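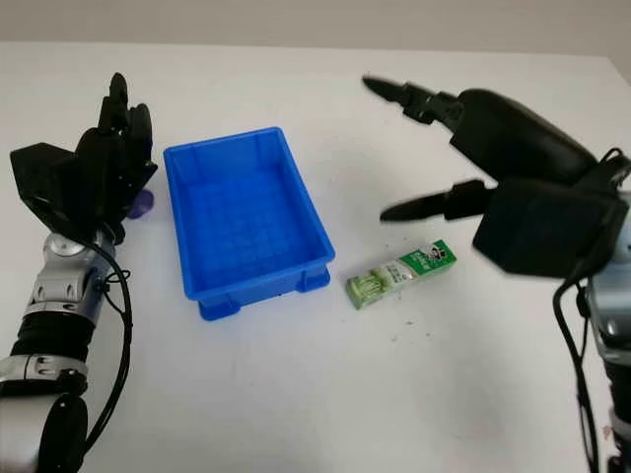 Blue tray and a small green-and-white carton on the white table.

Search this blog Go

Label adhesive on reusable plastic bins

I relabeled the storage shelves in March and kept notes on what held and what came off. The bins are plastic and get rinsed between uses, which is hard on paper labels. Most of the failures I had came from surface preparation and very few from the label stock.

Plastic bins often carry a thin film from molding, and handling adds skin oil. Dish soap removes the second but leaves some of the first. I now wipe the label area with isopropyl alcohol, wait 3 minutes, and apply the label from the center outward. Pressing hard matters more than I expected -- the adhesive is pressure sensitive and needs contact to wet out. A plastic card works better than a thumb.

Temperature is the other variable. My garage sits at 50 degrees Fahrenheit in the morning, and labels applied there lifted at the corners within 14 days. The same roll applied in the kitchen stayed flat. Colleen Fehr suggested rounding the corners with scissors. I did this on half of the second batch, and the rounded ones have fewer lifted edges so far.

Textured plastic remains a problem. The adhesive touches only the high points, so the usable contact area is a fraction of the label size. Look for a smooth panel first, and if there is none, use a tie-on tag.
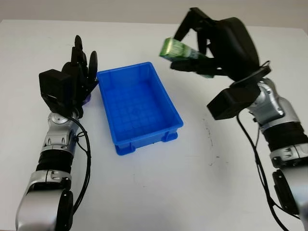

Removal

Old labels come off cleanly if warmed with a hair dryer on low. Pull back at a shallow angle, slowly. Residue responds to cooking oil left on for 20 minutes, followed by soap and then alcohol. Skip the alcohol and the next label will fail, as the oil stays behind.

I have 200 labels left on the roll and will try the tie-on tags on the lower shelf next.

3 comments 14 shares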